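A Visit to the Robot Hall: What Young Visitors Will Learn at the Melness Open Day

Published by the Melness Education Office, 2022-11-28

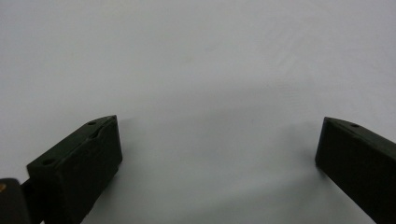
Every March, Melness opens its Robot Hall to school groups and families. Many of our visitors are between the ages of 7 and 11, and this page has been written for them. Please read it before your visit. Teachers may read it aloud in class.

What is Melness?

Melness is a place where people study how robots can pick things up, move them, and put them down again. This sounds simple. You do it every day when you pour cereal or tie your shoes. For a robot it is hard work, and it takes a long time to learn.

The hall has 9 stations. At each one, a member of our staff will show you a different part of the work. You will have time to watch, time to ask, and at two of the stations, time to try it yourself.

What is a robot?

A robot is a machine that can sense something, decide what to do, and then move. A toaster moves the bread up and down, but it does not look at the bread first. Many robots use a camera to look. A computer then works out what the camera has seen and sends a message to the motors.

Not all robots look like people. Most of the robots in our hall are arms. They have joints that bend like your shoulder, elbow, and wrist. At the end of the arm, where your hand would be, is a part called the gripper.

How does a gripper work?

Your hand has four fingers and a thumb. Many grippers have only two fingers. The fingers stand on either side of an open space. When the gripper closes, the fingers come toward each other and press on whatever is between them. When it opens, they move apart and let go.

You can make a gripper with your own hand. Hold out your thumb and your pointing finger and tuck the others away. Now try to pick up a pencil, then a coin, then a sheet of paper that is lying flat. Which was the hardest? Most children tell us it was the paper. Robots find paper hard too.

Gripper fingers are often thick and blocky, with flat faces on the inside. A flat face can press evenly on the side of a box or a block. Some fingers have small round holes in them. Holes like these are often used for screws, so that a finger can be taken off and a different one put on. A robot that packs eggs needs softer fingers than a robot that lifts bricks.

How does a robot learn?

One way to teach a robot is to write down every step. Go left. Go down. Close. Go up. This works well if the object is always in the same place. If somebody moves it, even by the width of your thumb, the robot may close its fingers on nothing at all.

Another way is to show the robot what to do. A person holds a gripper by hand and does the job, such as putting a cup on a shelf. A camera on the gripper records what happens. The camera looks out past the fingers, so the pictures are very much like the ones a robot would get if it did the job itself. The computer studies the pictures and begins to find a pattern.

One showing is not enough. In our cup project, which is called Dromitar, our staff made 2,000 recordings. They used tall cups and short cups. They put them near the edge of the table and in the middle. They worked in bright light and in dim light. Each change helps the computer to learn what matters (the cup) and what does not (the shadow of the cup).

Shadows are a good thing to think about. When you see a gray shadow on a white table, you know that you cannot pick it up. You learned this when you were very small. A computer must learn it from pictures, and it may need a great many of them.

What will you see at the stations?

Station 1 is the welcome station. You will be given a badge and a map of the hall.

Station 2 is called Postma. It is a robot arm that sorts wooden blocks by color into trays. Postma has been sorting blocks at our open days for several years. You may mix up the blocks as much as you like before it begins. Please stand behind the yellow line once the green light comes on.

Station 3 shows the insides of an arm. The cover has been removed so that you can see the motors, the belts, and the wires. Look for the place where the wires pass through the elbow. They must bend each time the arm bends, and our staff check them every week for wear.

Station 4 is the first station where you may take part. You will be given a gripper to hold in your hand. By squeezing the handle, you can close the fingers. Your task is to move beanbags from one bowl to another. Use the gripper only, and keep your other hand behind your back.

Station 5 is the recording room. Visitors may look in through the window. Please keep your voices low here, as work may be going on.

Station 6 is about seeing. A large screen shows what a computer picks out when it looks at a picture. You may hold up a hat, a ball, or your own hand and find out what the computer makes of it. It makes mistakes. Tell our staff when you find one, and they will write it in the mistake book. Last year, visitors added 183 mistakes to the book, and our staff read every one.

Station 7 is called Karnum. Karnum is a slow robot that folds small towels. It takes several minutes to fold one towel, and sometimes it has to start again. Cloth changes its shape whenever it is touched, so Karnum must look again after every move.

Station 8 is the second station where you may take part. You will work with a partner. One of you will wear a blindfold and be the robot. The other will be the programmer and give instructions. The robot may do only what the programmer says. "Pick up the block" is too big an instruction. Try "move your hand forward," and then "stop."

Station 9 is the question table. Write your question on a card and place it in the box. We answer as many as we can before each group leaves, and we send the remaining answers to your school.

Questions children have asked us

Can a robot feel?

Some grippers have sensors that measure how hard the fingers are pressing. This helps the robot to hold a paper cup without crushing it. A sensor gives the computer a number. It does not hurt the robot to press too hard.

Do robots get tired?

They do not get sleepy, but their parts wear out. Motors can become too hot, and screws can work loose. Our arms are switched off and checked at the end of each day.

Could a robot do my homework?

The robots in our hall can move blocks, cups, and towels. Your homework is safe from them.

Who tells the robot what to do?

People do. People choose the job, make the recordings, check the results, and press the stop button if something goes wrong. Every arm in the hall has a large red stop button, and a member of staff always stands close to it.

Rules for your visit

Walk in the hall. Stay behind the yellow lines. Tie back long hair at Stations 4 and 8. Do not reach toward a robot arm, even if it is not moving, for it may be about to start. Food and drinks must be left in the coat room.

Words to know

Gripper: the part of a robot that takes hold of things.

Joint: a place where a robot arm can bend or turn.

Motor: a machine part that makes other parts move.

Recording: pictures and measurements saved by a computer to be used later.

Sensor: a part that measures something, such as light, heat, or pressure.

Information for teachers

Each group visit lasts 2 hours. Groups should arrive at the main entrance of Melness, where they will be met and taken to the coat room. The hall is step-free, and Stations 4 and 8 have tables that can be lowered. Please tell the Education Office in advance if any child would prefer a quieter visit, so that the sound at Station 2 can be turned off. Question cards may be filled out at school and brought on the day.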